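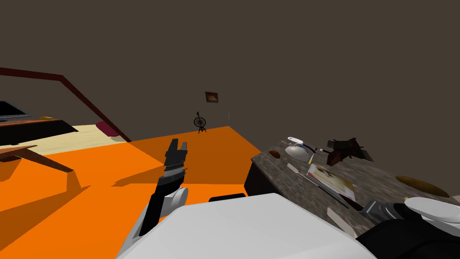 Household Budgeting, Evening Section
Notes for Week 4: Sinking Funds and the Bills That Only Come Once in a While
Tuesday, October 1, 2002

Welcome back, everyone. Last week we got as far as the monthly bills, and I promised Brijesh Prajapati we would get to his car insurance, so let's start there.

An irregular bill is one you know is coming but that doesn't come every month. Car insurance, property tax, school clothes, the dentist, the trip to see your mother in July. Most of us treat these as surprises, and I did it myself for years – I once paid for a set of tires with my grocery money and we ate a great deal of rice.

A sinking fund is simply money you put aside a little at a time for one of these bills. Take the yearly total and divide by the number of paychecks left before it is due. Say the tax bill is $1000 and you have 22 paychecks to go. That comes to $45.46 a check, rounding up to the next penny (please always round up).

Now suppose you add up all your irregular bills and get $3000 for the year. Over 12 months that is $250 a month. If that number makes your stomach drop, you're in good company! Start with the bill that is due first and add the others as you can.

A few of you asked whether this is the same as an emergency fund. Please keep the two apart, even if it's only two columns in the same notebook. The emergency fund is for the water heater that quits in the night. If you have $500 in it already, leave it be and build the sinking fund beside it.

For next week: go through last year's check register and list every bill that came fewer than 12 times. Gaurav Nigam has spare worksheets if you lost yours. Read chapter 5, but skip the part on bonds – we'll come to that later.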